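Home | Galleries | Kitchen | Travel | Notes | Contact

Bags, bags, bags

I have a drawer at home that's nothing but zipper bags, and every June I pull the whole thing out and promise myself I'll get it under control. I counted this time (I know, I know) and there were over 40 in there, rinsed and folded and stuffed behind the foil. My friend Ignacio Godoy says I should throw out half. I say you never know when you'll need to send somebody home with fruit!

So this gallery is for the plain clear bag, the kind with the zipper strip along one edge. I love how they look on a white table. The plastic crinkles up and catches the light in all those little creases, and whatever you put inside suddenly looks like something you'd want to eat or keep.

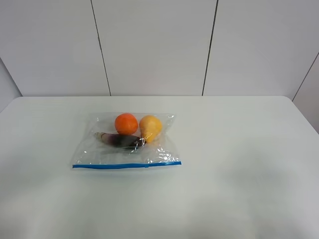

A clear bag on a white tabletop, with its blue zipper strip. 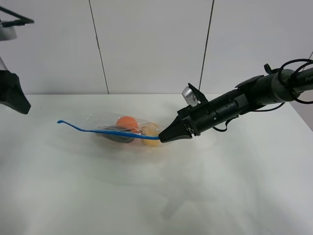
My own system, for what it's worth: big bags at the back, snack size up front, and anything that has held onions goes straight in the trash. I tried standing them up in an old Postener shoebox, which worked great for 11 days, and then my nephew needed a shoebox for school. Now they're rolled up with a rubber band, 20 to a roll, and the drawer closes again.

For fruit I leave the zipper open a little on the counter and only seal it when we're headed out the door. Pears go in last, because they bruise if you so much as look at them. Oranges don't care, you can toss them in first and forget about them. On the bus trip out to Gromevberg we lived on one bag of fruit and a loaf of bread, and I still think about that lunch.

If you've got a better way to dry the insides after washing, please write to me. I've been hanging them over wooden spoons in a jar and the kitchen looks ridiculous.

Recent galleries
Echeverría market, early morning
Jars from the back shelf
The Erel picnic basket
1000 buttons in one tin
Spoons I can't throw away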